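Ticket Vundlow – Collecte de démonstrations bimanuelles : épisodes rejetés à l'ingestion, poste 2
Imprimer | Envoyer par e-mail

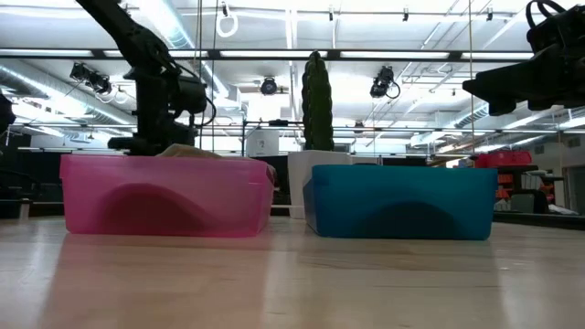
État : résolu, sous surveillance
Composant : Jerkance (enregistreur d'épisodes), version de production
Gravité : moyenne
Ouvert le : 24 septembre

Résumé

Depuis la mise à jour de l'enregistreur Jerkance, une partie des épisodes de la tâche « transfert entre bacs » est refusée par le validateur Quintana avec le code SYNC_DRIFT. Le lot en cours compte 3,532 épisodes (séparateur anglais, tel qu'exporté par l'outil). Les rejets touchent uniquement le poste 2. Les autres postes, même version logicielle, passent la validation sans erreur.

Conséquence pour l'entraînement : la politique apprend à partir de paires observation/action. Si l'action enregistrée est en retard sur l'observation, le modèle associe la fermeture de la pince à une position que le bras a déjà quittée. Les épisodes refusés ne doivent donc pas être réintégrés à la main dans le jeu de données, même lorsque la vidéo semble correcte à la relecture.

Environnement

- Deux bras suiveurs, téléopération par deux bras meneurs
- Caméra fixe orientée vers les bacs, plus une caméra par poignet
- Bac rose à gauche, bac bleu à droite, vus de la caméra fixe
- Consigne : prendre un objet dans un bac, le déposer dans l'autre, revenir en position de repos
- Boucle de commande : période nominale de 2 ms
- Stockage local, puis transfert vers Fenora en fin de session

Comportement attendu

Chaque image porte l'horodatage de l'horloge commune. L'écart maximal avec l'échantillon articulaire le plus proche reste sous le seuil du validateur.

Comportement observé

L'écart est nul au début de la session et croît de façon régulière. Il dépasse le seuil après 200 épisodes consécutifs sans redémarrage de l'enregistreur. Un redémarrage remet l'écart à zéro. Aucun message dans le journal côté opérateur : l'enregistrement se termine normalement et l'épisode est marqué « complet ».

Extrait du journal du validateur :

quintana: lecture du manifeste ... OK
quintana: nombre de flux ... OK
quintana: continuité des images ... OK
quintana: continuité articulaire ... OK
quintana: alignement temporel ... ÉCHEC (SYNC_DRIFT, flux cam_fixe)
quintana: épisode placé en quarantaine

Journal d'intervention

Entrée 1. Première hypothèse : saturation du bus USB. La caméra fixe et les deux caméras de poignet étaient raccordées au même contrôleur. Caméra fixe déplacée sur un contrôleur séparé. Aucun changement, la pente de la dérive est identique. La nouvelle répartition est conservée malgré tout.

Entrée 2. Vérification de l'exposition. L'éclairage du plafond est intense et le plateau en bois renvoie des reflets étendus devant les bacs. En exposition automatique, un pilote peut allonger le temps de pose et réduire la cadence. Passage en exposition manuelle, gain fixe, balance des blancs verrouillée. La cadence mesurée était déjà stable avant la modification. Hypothèse écartée. Les réglages manuels restent en place : les parois des bacs sont translucides et leur teinte variait légèrement d'un épisode à l'autre, ce qui n'apporte rien d'utile au modèle.

Entrée 3. Comparaison des fichiers de configuration avec ceux d'un poste sain. Une différence relevée : au poste 2, le paramètre clock_source du flux cam_fixe vaut « device » au lieu de « host ». Dans ce mode, Jerkance lit l'horloge interne de la caméra une seule fois, au lancement, puis additionne les intervalles. L'horloge interne n'est jamais recalée ensuite. Cela correspond à la dérive linéaire observée et à sa disparition au redémarrage.

Entrée 4. Origine de la différence : le script de mise à jour écrit la valeur par défaut quand la clé est absente du fichier local. Le fichier du poste 2 datait d'avant l'introduction de la clé. Les autres postes avaient été réinstallés entre-temps et la contenaient déjà.

Entrée 5. Passage de clock_source à « host », redémarrage de l'enregistreur. Série de contrôle de 500 épisodes sans interruption, bras en mouvement sur la trajectoire de test. Écart constant, sous le seuil du début à la fin. Aucune mise en quarantaine.

Entrée 6. Contrôle complémentaire sur les caméras de poignet. Leur source d'horloge était correcte. En revanche, le câble du bras droit forme une boucle au-dessus de la pince, et il faut s'assurer qu'il n'entre pas dans le champ de la caméra de poignet en extension complète. Vérifié sur toute la course : le câble reste hors champ. Rien à modifier.

Correctif à appliquer

1. Arrêter la session en cours et laisser l'enregistreur vider son tampon.
2. Ouvrir le fichier de configuration local du poste.
3. Pour chaque flux caméra, renseigner clock_source: host.
4. Relancer Jerkance et attendre la ligne « horloge commune acquise ».
5. Enregistrer un épisode court et le passer dans Quintana avec l'option --strict.
6. Si l'alignement temporel est validé, reprendre la collecte.

Ne pas modifier le seuil du validateur. Une tolérance plus large laisserait passer les premiers épisodes dérivants, qui sont les plus difficiles à repérer.

Traitement des épisodes déjà enregistrés

Les épisodes en quarantaine sont récupérables si le fichier d'horloge brut est présent à côté de la vidéo. L'outil de réalignement recalcule la pente à partir du premier et du dernier échantillon, puis réécrit les horodatages dans une copie. L'original n'est pas touché. Les épisodes sans fichier d'horloge brut sont à supprimer du manifeste.

Les épisodes acceptés avant le franchissement du seuil présentent eux aussi une dérive, plus faible. Ils ont été réalignés par le même procédé et renvoyés vers Fenora avec l'étiquette « realign_v1 ». Pour toute comparaison d'entraînements, utiliser cette version et non celle du premier transfert.

Points annexes relevés pendant l'intervention

- L'étiquette de tâche ne précisait pas le bac de départ. Elle devient « rose_vers_bleu » ou « bleu_vers_rose ». Les anciennes étiquettes sont converties d'après la position de la première fermeture de pince.
- L'arrière-plan de la caméra fixe est chargé : cactus en pot blanc derrière les bacs, étagère avec des boîtes rouges à droite, barres lumineuses. Il est conservé tel quel pour ce lot. Tout déplacement d'un élément du décor doit être noté dans le champ « scene_rev », faute de quoi deux configurations se retrouvent mélangées sous le même identifiant.
- Les épisodes où l'opérateur reprend une saisie manquée sont gardés et marqués « reprise ». Les épisodes interrompus par un arrêt d'urgence sont exclus.

Reste à faire

- Corriger le script de mise à jour : une clé absente doit provoquer une erreur bloquante, sans écriture de valeur par défaut. Prévu pour la version de novembre.
- Ajouter le calcul de l'écart temporel côté enregistreur, avec alerte à l'opérateur en cours de session.
- Inclure clock_source dans l'en-tête de chaque épisode.

Le ticket reste sous surveillance jusqu'au déploiement du script corrigé. En cas de nouveau SYNC_DRIFT, joindre le manifeste, le fichier d'horloge brut et la configuration locale du poste. La vidéo seule ne permet pas le diagnostic.

Imprimer cette page | Envoyer le lien par e-mail

Tickets récents
- Jerkance : tampon non vidé après arrêt d'urgence
- Quintana : faux positif sur la continuité des images en cadence réduite
- Fenora : reprise de transfert interrompu, somme de contrôle incorrecte
- Étalonnage des bras meneurs : décalage du zéro sur l'axe du poignet
- Vundlow : conversion des étiquettes de tâche vers le nouveau schéma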